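Fustard Bedding Log: data card

Last updated: August
August, by Bongani Visser, with notes from Vasco Leitão

What is in this release

Fustard is a set of wash and wear records for household bedding. It covers sheets, quilts, blankets, pillowcases and mattress covers kept in ordinary use in 77 homes in and near Flelport. Each home kept a log of when an item went on a bed, when it came off, how it was washed and dried, and what was wrong with it when it was retired.

The data is plain text. There are three tables and a notes folder:

items.csv has one row per piece of bedding
events.csv has one row per wash, repair, storage move or retirement
homes.csv has one row per home
notes/ holds free-text comments, one file per home, lightly edited for spelling

The tables join on item_id and home_id. Notes files are named by home_id. All files are UTF-8 with commas as separators. Text fields that contain a comma are in double quotes. Empty cells mean the home left that box blank. They do not mean zero.

Why it was collected

Most published figures on how long bedding lasts come from laboratory washing, where a new sheet goes through the same cycle over and over until it fails. Homes don't work that way. Items sit in closets for half the year, get lent out, go through a hot cycle by mistake, or are cut up for rags while they still have years left in them. We wanted a record of that kind of use, with the gaps left in.

The first version was started by Vasco as a paper form for his own building. It was moved to a spreadsheet called Nkosi when other homes joined, and some column names still carry the nk_ prefix from then. We kept the prefix in this release so that old scripts would not break. It has no other meaning.

Columns in items.csv

item_id: text, unique within the release
home_id: text
nk_kind: sheet, fitted, quilt, blanket, pillowcase, cover, other
size: as written by the home (see "Sizes" below)
fiber: from the care label if there is one, otherwise blank
pile: none, short, long
color: one or more everyday color words, lower case
trim: none, ruffle, piping, lace, other
age_start: new, used, unknown
in_set: yes, no, split

"split" in the last column means the item was bought as part of a set and the rest of the set is gone. It turned out to be one of the more useful fields. Split items are kept in use with heavier stains and larger holes than items whose set is still whole, at least in the homes that filled in the field.

Columns in events.csv

event_id: text
item_id: text
nk_week: week of the log, starting from the home's own first week
event: on, off, wash, dry, repair, store, retire
temp: cold, warm, hot, blank
dry_how: line, rack, machine low, machine high, blank
reason: free text, retire events only
who: adult, child, laundromat, other

Weeks are counted from each home's own start. There is no shared calendar in the data and you can't rebuild one. This was a condition of taking part for several homes. If your work needs season, use the "season_guess" column in homes.csv, which gives only the half of the year in which the log began.

Columns in homes.csv

home_id: text
beds: small whole number
people_band: 1, 2, 3 to 5, 6 or more
washer: yes, no, shared
dryer: yes, no, shared
pets_on_bed: yes, no, sometimes
season_guess: warm, cold
version: form version used

Sizes

Sizes are a mess. People wrote "double," "full," "big one," "fits spare room." We didn't clean these. An earlier cleaned column was dropped because it was wrong too often, mainly for quilts, which people tend to name after the bed they are on and not after their own label. A king quilt on a full bed was often logged as full. If you need a clean size, take only the items with nk_kind set to fitted. A fitted sheet of the wrong size gets noticed.

Form versions

Version 2 of the form was the first one used outside the original building. Version 3 added the pile and trim columns. Homes that stayed on version 2 have blanks in both. We asked them to go back and fill these in and most did, from memory or by looking in the closet. Backfilled values are not marked, and in hindsight they should have been.

Logging habits

Homes were asked to log on the day of washing. Many did it once a week in one sitting, usually on Friday, so several events share a week and have no reliable order within it. Do not treat the order of rows inside one week as the order in which things happened. A "dry" row can appear before its "wash" row.

Homes that use a laundromat log less. The who field helps, but a blank there is more common in these homes than in the others. Hand washing is logged as "wash" with temp blank unless the notes say more.

Storage moves are under-reported everywhere. If an item has an "off" event and then nothing until an "on" event many weeks later, it was almost certainly in a closet, and we left it to you to decide whether to treat it that way.

Pile and matching

Pile refers to the surface you touch. Plush, fleece and flannel brushed on one side count as short. Faux fur counts as long. Homes had trouble with blankets that are smooth on one side and plush on the other, and the rule we gave them was to log the side that faces up on the bed. Not all of them followed it.

Layered beds are logged item by item. A bed with a sheet, a quilt and a folded extra blanket gives three rows in items.csv and three "on" events, even if the folded blanket is never opened at night. We thought about adding a "decorative" flag for items of that sort and decided against it, as homes gave different answers from one month to the next about whether a given blanket was in use.

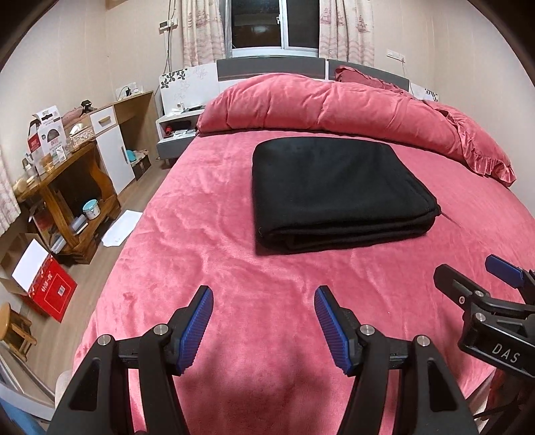

Color words were left as people wrote them, apart from being put in lower case. "Rose," "pink," "dusty pink" and "salmon" are separate values and may describe the same quilt in two different months. For grouping, we suggest folding them down to a short list of your own and saying in your paper what the list was. The fading analysis some readers have asked about can't be done well with this column. It can be done a little better from the notes folder, where people compare an item with its pillowcase or with the part that hangs down by the wall.

Known problems

Two homes swapped item IDs after a shared laundry day. We fixed one pair and could not settle the other. Both of those items have "id doubt" in the notes.

Retire reasons mix cause and outcome. "Rags" tells you where the sheet went and nothing about why. We have added a reason_code in the scripts folder of the repository, but it is Bongani's reading of the text and has not been checked by a second person.

Ruffled and lace-trimmed items have more repair events than plain ones. Part of that is a single home where someone sews and logs every stitch. Leave that home out (it is listed in notes/README) and look again before drawing anything from it.

The dry_how value "machine low" was missing from the paper form for its first 6 weeks. Low-heat drying in that period was probably entered as blank.

Privacy

Names, addresses and building names were removed from the notes. Rare items that could point to one household, such as a quilt with a name sewn into it, have been reduced to kind and size. Children's ages are not recorded anywhere. A home can ask to be taken out of later releases, and its rows will then be deleted along with its notes file.

Use and credit

You may use, copy and change the data for any purpose if you name the source as Fustard Bedding Log and state the form versions you used. Please don't try to identify homes.

The conversion scripts were written for the old Kotex spreadsheet export and will complain about missing sheets if you run them on the CSV files. Pass the flat option and they run as they should. Corrections go to Vasco, preferably with an item_id and the line from events.csv pasted in. Fixes are batched and go out with the next release.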